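Chapter 4
Grasping and Turning: The Cube Project

What you will learn in this chapter
How a gripper is brought up to a small object
Why the width of an object matters when a grip is planned
How a team records its attempts and shares out its work

The first three chapters dealt with motors, joints and the writing of simple motion programs. In this chapter those skills are put to use in a single task, which will occupy the class until the end of the unit. Each team will program an arm to pick up a puzzle cube, hold it level and turn one of its layers by a quarter. The task is small enough to be finished in 16 lessons, and it contains most of the difficulties met in larger handling work.

The project follows one carried out by the robotics club at Brimham School under its teacher, Amerley Sowah. The club entered the Netasetti Schools Challenge in June with 26 members, divided into teams that named their programs for themselves. Two of these programs, Lu and Jedier, are studied in Sections 4.3 and 4.5. Lu closes the fingers slowly and checks the grip at each step. Jedier closes them in one movement and checks only at the end. Students should read both before choosing a method of their own.

A cube of this kind has six faces and turns in layers. A grip placed too high will hold the top layer only, and the rest of the cube may swing when the arm moves. A grip placed across two layers will prevent either from turning - a fault which appeared often in the club's early notes. The position of the wrist must therefore be settled before any turning is attempted. 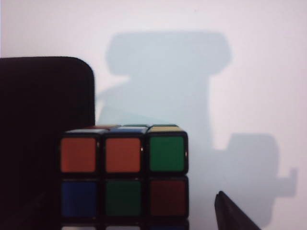
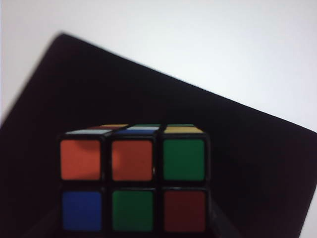
Figures 4.1 and 4.2. The cube from the wrist camera.

Before starting Section 4.1, each team should appoint one member to keep the logbook. Zhenhua Deng, who kept the log for the Lu team, entered 80 attempts in it and wrote a short remark beside every one. Students are expected to work in the same manner. Entries should be made in ink and signed at the end of each lesson. A blank log page is printed on page 31 and may be copied for use in class.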